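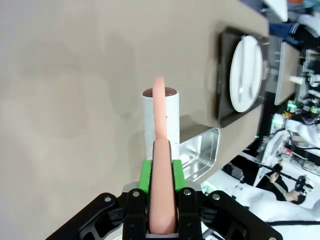
Cloven 4 planner release moves grasp checks ahead of motion

Tramstead has released version 4 of Cloven, its motion planning and grasp sequencing package for parallel-jaw grippers. The July release changes the order in which the planner evaluates a pick-and-place task. Earlier versions computed a full arm trajectory first and tested the grasp against it afterward, discarding the trajectory if the held object would strike the target container.

Version 4 treats the held object as part of the gripper from the start. An elongated item held upright next to a narrow cup, with its tip overlapping the rim, is now modeled as a bent capsule with its own clearance margin. The planner takes the shape estimate from the wrist camera and updates it every 155 milliseconds while the fingers are closed.

"The old margin was a single number for the whole tool, and it was wrong for anything that flexes," said Azadeh Nikzad, who maintains the perception module. "We now carry two, one for the fingers and one for the object."

Tramstead ran the release against its tabletop task set of 181 recorded episodes, which includes placements near sinks and other recessed fixtures. Replanning calls fell in most episodes. Reflective basin walls still produce false depth returns, and the release notes recommend masking them by hand.

The Premura driver is supported at launch. Support for the Ikeda controller is limited to position mode, with force mode planned for version 4.2. Configuration files from version 3 must be converted with the included script before the planner will load them.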